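Gakero Blog Editor: 4. Long posts and summaries

1. Open the post and select Settings, then Length.
2. Set the warning limit. The default is 1,000 words.
3. Turn on Author's note if the post needs one. The note is limited to 300 characters.
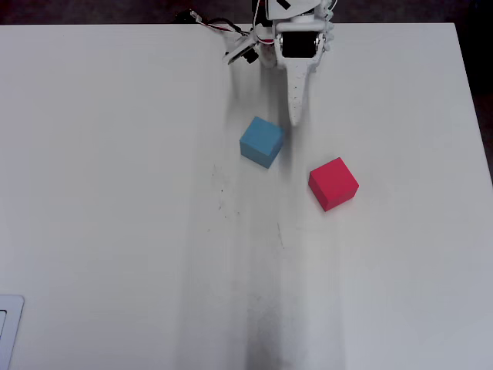 According to one user on the Hundoter theme, the note went missing on the home page until the theme was reloaded, and the same fix worked on a second blog.

Note: reload the theme after any change to step 3.

4. Type the summary in the box under the post. Use at least 40 characters.

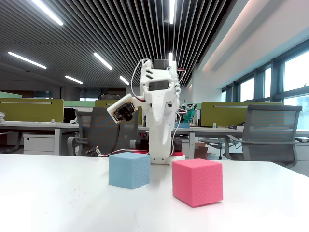
5. Select Link to summary. A jump link is added beneath the title.
6. Select Preview and test the link.

Caution: deleting the summary also deletes the jump link. This cannot be undone.
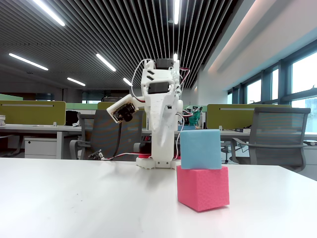
7. Select Publish. Posts saved as drafts before February must be opened and saved again first.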